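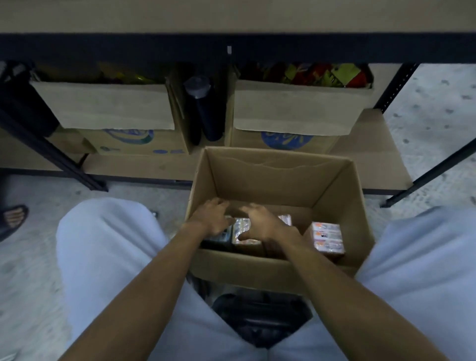
*Reading time: 5 minutes*

# Let the hands rest

By Sibel Ertürk

I want to argue for something that looks small and costs money, so most groups do not like to hear it. When we teach robots from recordings of people at work, we should keep the parts where the hands are doing nothing that we can name. At the moment we cut them out, or we give them a label which is false, and then we wonder why the robot is so nervous near a box.

Take a person who sits with an open cardboard box between the knees, one hand lying on one wrapped package and the other hand on the next. What is the action? I have put this question to people who label such recordings for a living, and I got "place", "pick", "adjust" and "hold". All of them are reasonable. From a single moment you cannot say if the packages are going in or coming out. You look at the fingers, spread on one side and a little curled over the edge on the other, and you still cannot say.

The usual answer is that a single moment is not what we train on. We train on a sequence, and the sequence tells us. I accept this for the large movements. I do not accept it for the moments between them, and these are a big part of any manual work. A person puts both hands on the goods and stays like that while deciding. In the label list of most projects there is no word for it.

## What the Nultetti result says

My opinion changed after the Nultetti experiments, which our group at Sezer finished last September. I worked on them, so please read this with the suspicion it deserves. The idea was simple. We had first-person recordings of people who pack and unpack small goods at low shelves, and we wanted to know how much cleaning these recordings need before a two-armed robot can learn from them.

We made two training sets. The first was scripted. People in a studio in Wundville followed instructions on a screen, sat at a table of the correct height, and handled the goods with one clear movement after another. There were 200 hours of it and it was beautiful material, with even light and both hands always visible. The second set was 70 hours from real stockrooms, where people sat how they liked and put the box where they liked. Often the light was poor. Often the worker's own legs took a large part of the view.

Everybody in the group, me included, expected the scripted set to win. It was almost three times bigger and it had better labels. In the first test it did win. The robot stood in front of a box with the flaps fully open, on a flat table, and it took out what we asked for. The policy from the stockroom material was slower and it stopped more often, in a way that visitors found embarrassing.

Then we moved the box closer to the body of the robot, turned it a little, and let a flap hang down. The scripted policy went on with the same confidence and pushed its fingers into the cardboard wall. The stockroom policy put one gripper on the goods, waited, moved the second one next to it, and lifted. It failed too, many times. But its failures were gentle, and after many of them it could try again. The scripted policy mostly left a situation from which nothing could be tried.

Alper Sarıgül, who ran the robot for most of these trials, was the first to say that the second policy "touches before it decides". I think this is the best sentence in the whole project and we did not put it in the paper. One reviewer had asked us to remove informal language.

## The pause is information

Why should this happen? I can offer an explanation, but I cannot prove it.

When I rest my hand on a package in shrink wrap, I learn several things at the same time. I learn if it is stable. I learn if the one beside it will come along when I pull. I also hold the place, so that my eyes are free to look at the shelf, or at a colleague. None of this appears as movement. If you draw the speed of the wrist as a curve, you will see a flat piece, and the standard tool for cutting recordings will say: idle, remove.

So we remove it. We then have a person who reaches, grasps, lifts, reaches, grasps, lifts, with no contact which is not also a grasp. A robot which learns from this person learns that to touch is to take. I would not let such a person near my own shelves.

With the stockroom set we had made a lucky mistake. The cutting tool needs to see the wrist clearly against the background, and in dim rooms it did not work well, so large parts of the idle time stayed inside. We noticed only when we checked why the file sizes were strange. Afterwards we ran the cutting by hand on the same recordings and trained again, and a good part of the gentle behaviour was gone. For me this is the strongest piece of evidence we have. It is also the piece with the smallest number of trials, and I would like another group to repeat it.

## Against the clean table

There is a second habit I want to complain about, and this is furniture. In almost every demonstration video of a manipulation lab you will see a table. The object is on the table and the robot is behind it. People who work with small goods do use tables, of course. They also sit low in front of a shelf and keep the box between their knees, where the legs make a kind of fence. The box is near, both forearms come in from the sides, and the eyes look almost straight down into it.

This posture changes the problem. From above, the front wall of the box hides less than it would from across a table, but the hands themselves hide what they touch. The shelf is directly behind, with more boxes on it and goods standing out over the top, and wide lenses make the straight posts of a shelf lean outwards. A vision model which has only seen tables is lost here. I do not think you can repair this by adding random textures to a simulated table, although we tried it for longer than I like to admit.

Somebody from Zostance, a company which sells picking cells to small warehouses, told me after a talk that all of this is irrelevant to them. Their customers will buy a cell with its own table, its own lamps and its own boxes, and the robot will never see a knee in its life. He is right about his business. If you can pay for the table, buy the table. My answer is only that he should then not call the method general, and his brochure does call it general, on the first page.

## What speaks against me

I should be fair with the other side.

The first objection is cost. Stillness fills disks and it makes training slower. In our case the training with all pauses inside took much longer than the cut version, and for a student with one shared machine this is a serious matter. I have no clever reply. Maybe one can keep the pauses where a hand has contact with something and remove only those where the hand is in the air. Alper is trying this now, and the difficulty is to detect contact in a dark picture where the fingers hide the point of contact.

The second objection is that people also pause for reasons which have nothing to do with the task. They are tired, or somebody speaks to them. Must a robot learn to be tired? No. But I looked through a large part of our pauses and I could not separate the useful ones from the others with any confidence, and I have a certain experience. If I cannot do it, I do not trust a threshold on wrist speed to do it for me.

The third objection is the most serious. We measured success by the final state: is the correct package out of the box, yes or no. With this measure the two policies are closer than my story suggests, and on the flat table the scripted one is better. The advantage appears when you also score how the trial failed, and we designed this second score after we had seen the behaviour. A strict reader will say that we chose the ruler after looking at the object. Yes, we did. We wrote it in the paper, in the section on limitations, and it is the reason why I call this text an opinion.

## What I would ask for

If you publish recordings of manual work, publish them uncut and let the cutting be a script that other people can switch off. If you write a label list, include a word for a hand that rests on a thing without taking it. We use "settled". It is not a perfect word, and two of our annotators dislike it, but since we have it they disagree much less about the words "pick" and "place".

And if you report a success rate, please report also what the box looked like after the failures. At Sezer we have started to keep the damaged ones from the trials. They are on the shelf behind my desk, and most of them have a hole in the same wall.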